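3.2 Sorting and plating of mixed produce

The second group of activities concerns the handling of loose fruit and vegetables on a dining table. It covers three household tasks: sorting a mixed pile by kind, clearing the pile into a serving dish, and setting out a small selection for one person. We treat them together because they draw on the same stock of items and the same tableware, and because the annotators found it difficult to tell the first few seconds of one from the first few seconds of another.

Material was gathered in 6 homes in the Surkden district during February. Each home supplied its own table, table covering and dishes. Produce was bought from the two grocers nearest the home, Tan and Hatik, and was supplemented by whatever the household already had in the kitchen. No attempt was made to standardize size, ripeness or variety. A uniform set of fruit would have made the sessions easier to compare, but it would have removed the variation that the study was meant to capture. Householders were asked to place the items on the table as they would after unpacking a shopping bag, and then to wait for the task to be read out.

In most sessions the items were set down in a single cluster, with neighbors touching. Spread-out arrangements were rare and occurred mainly on long tables. Clustering has two consequences for the present analysis. First, large items conceal small ones, so that the visible contents of a pile differ from its actual contents until several pieces have been moved. Second, round items resting against each other depend on their neighbors for support. Lifting one may release another, and on a smooth covering the released item can travel some distance before it stops. Figure 4 gives a typical cluster of this kind, with large oranges at the center and smaller fruit on both sides.

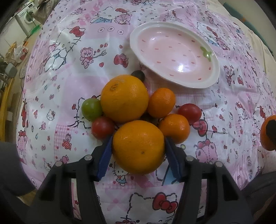 Figure 4. Mixed citrus and tomatoes on a patterned tablecloth, with one of the two large oranges held between blue finger pads. The oval plate is empty.

Three properties of the produce were recorded for each session: kind, relative size, and surface condition. Kind was assigned at the level a shopper would use (orange, mandarin, tomato) and was left open where the recordings did not settle the matter. Small citrus fruits proved to be the main source of open cases. A mandarin, a clementine and a small orange can look alike at table distance, and householders themselves used the names loosely. We therefore use "mandarin-like" for any small citrus fruit whose variety was not stated on a label or receipt. Unripe tomatoes raised a similar problem. A small green fruit next to red tomatoes is readily taken for one of them, although several other items of the same size and color are sold in the district. These were entered as "green, tomato-like" and kept separate from the red tomatoes in all tables. Items too far hidden to name were entered by shade and position only. In Figure 4, a small, nearly black item behind the rear orange falls into this last class.

Relative size was judged within the pile and not against an outside scale. An orange was marked large if it was clearly bigger than the other citrus fruit present. Surface condition covered scars, scuffs, spots and soft places. It was included at the request of the annotators, who had begun to use such marks to tell similar fruit apart. The rear orange in Figure 4, for instance, carries a brownish ring at the stem scar with a pale scuff above it, while the orange in front has a tiny dark spot low on its near side. Marks of this type are of no interest to the task, but they allow a single fruit to be followed through a session in which it changes place several times. They are also lost when the fruit is turned, so that an identity resting on one mark was accepted only if a second mark or an unbroken view supported it.

The table covering and the dishes were recorded in less detail. Coverings were classed as plain, striped or figured, and as matte or glossy. Glossy figured coverings were common in homes with young children and accounted for a large share of the labeling errors. Printed motifs in pink and red were mistaken for fruit in the first pass, mostly along the border of a pile. Dishes were classed by outline and by decoration. Decorated dishes caused errors of the same type when the decoration referred to food. The plate in Figure 4 has a pale pink interior with short red dashes and a green leaf shape at one end, and so resembles a strawberry. Two annotators working separately at Skuveo gave it different labels, one of them under produce. The instructions were then changed so that a dish is labeled as a dish whatever it depicts.

The first labeling pass yielded 4000 item entries. After duplicates and printed motifs were removed, 2557 remained, of which 1283 were citrus fruit of any size. The remainder was divided among tomatoes, other vegetables, and unnamed items. The high share of citrus reflects the season and should not be read as a general preference of the households.

The order in which items were moved was not prescribed. Householders who were asked to sort by kind tended to begin with the largest fruit, which opened the pile and exposed what lay behind it. Those asked to fill a plate more often began with an item at the near edge — in several cases a tomato — and left the large oranges until last, or left them out where the plate was too shallow to hold them. Oval plates were a particular case. A large orange placed near the end of an oval plate leaves little room beside it, and later pieces had to be set along the long axis. We return to this point in Section 4.1, where placement is considered separately from selection.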